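Notebook, June – ballot chain mock count, second go
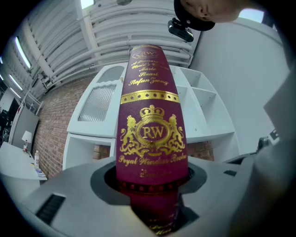

Tall burgundy box, "Royal Windsor Books" in gold under the crest.

Okay, so we ran the whole mock election again this morning and I want to get it down before I forget which mistakes were mine. Same setup as last time: 376 paper ballots, four made-up candidates for county clerk, ranked choice, first three preferences. Kimutai marked them up at home over the weekend (bless him) and put in a lot more awkward ones than I did in my batch. Crosses where there should be numbers, two number ones, one that just had "no thanks" across the middle.

We started at 9:15. Lejla and Jamshid sorted first preferences by hand while I fed the other copy set through the Pevon scanner. Hand sort finished with 100 for Gonard, and the scanner gave me 98. Great start! We went back through the pile and found both missing ones in the scanner's reject tray, stuck face to face. So the scanner hadn't misread them, it had tossed them and I hadn't checked the tray before writing my number down. My fault. The tray check now goes on the sheet before the total, with its own box to initial.

Second round was where it got fun. Grgić went out and we had to move those ballots on, and Jamshid and I had a proper disagreement about skipped preferences. If somebody marks a 1 and a 3 and no 2, does the 3 move up? I said yes, he said the ballot stops there. We had both been doing it our own way for ten minutes before Lejla noticed – so that round got thrown out and redone. The draft rules Zdenka wrote say the 3 moves up, but it's buried in a footnote and I only found it because I remembered arguing about it in the spring. It needs to be in the main text. Zdenka, if you're reading this, please!

After the redo, hand and scanner matched all the way through. Julano won in the third round both ways.

Timing: the hand count took 40 minutes without the redone round. I'd have guessed longer. Lejla thinks we'd be slower with real ballots and people watching over our shoulders, and she's probably right.

Still to do:
Ask Nafula whether observers can see the adjudication table from where she's put the chairs. I sat in one and mostly saw Jamshid's elbow.
Print the tally sheet in a bigger font. The sevens and ones are a menace.
Order 2 more sorting trays, the blue one has a cracked corner.
Kimutai to do a fresh batch with some blank ballots mixed in, and not tell me how many.

Leaving the rejects clipped together on my shelf, please don't tidy them.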